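The hand that won't hold a card

I was told to bring old shoes and an open mind to Prendden, and I only needed the shoes because of the rain. It was Tuesday, the kettle was on, and Nhàn Mạc already had the back off a robot hand and was poking about in it with what looked very much like a dentist's pick.

She looks after this one, and has done for 19 months. It's a five-day-a-week sort of hand, she told me, and it drifts. Every grip nudges the linkages a tiny bit, and after a while the fingers stop landing where the software thinks they are (I know the feeling!). So every 87 hours of running it gets a service, whether it's complaining or not.

The first part is dull and she makes no secret of it. Off comes the wrist cover, out come the crumbs and fluff, and each joint gets wiggled by hand while she listens with her head on one side. Kadir Bilgin, who had the desk before her, used to do it with the radio going. She can't bear that. A dry joint ticks, apparently, though I stood there nodding away and couldn't hear a thing.

Then everything goes back together and you find out where the fingers think they are. There are 139 positions to run through, one finger at a time, and I'll admit I went for a second biscuit around the ring finger.

What I'd really come for was the card check. You hold something thin up to the hand, bring one fingertip down to meet it and feel what happens. Too much push and the card bends, too little and there's nothing to feel at all. 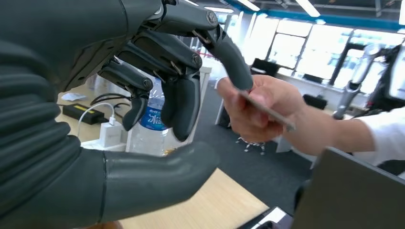

Putting it right

If the touch is off, Nhàn goes back to that finger's zero point, shifts it a hair and tries again. She allows herself 2 goes before the cover comes off once more, and there was a fair bit of muttering when I asked how often that happens.

She let me hold the card for the last run. My hand shook far more than the robot's did, and she wrote the result in the logbook in pencil and went to put the kettle back on.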